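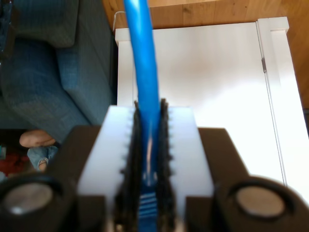 Gebrauchter Transporter, 240 tkm – Finger weg?

kastenfritz
Händler in Stedden will für einen Danko 400 Euro Aufpreis, »weil gepflegt«. Gepflegt heißt: Duftbaum. Zahnriemen angeblich gemacht, Rechnung »kommt noch«.

rostlaube80
Die kommt nie. Auf meine warte ich seit Oktober.

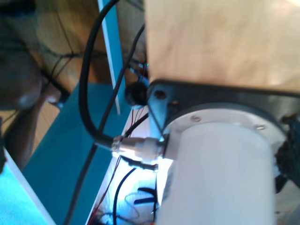 Re: Gebrauchter Transporter, 240 tkm

Zimden_Diesel
Widerspruch. Meiner lief bei 240 noch wie am ersten Tag, also schlecht, aber zuverlässig.

rostlaube80
Dein Clirkia säuft doch Öl wie andere Leute Kaffee.

kastenfritz
Habe 40 Euro runtergehandelt. Der Duftbaum bleibt beim Händler.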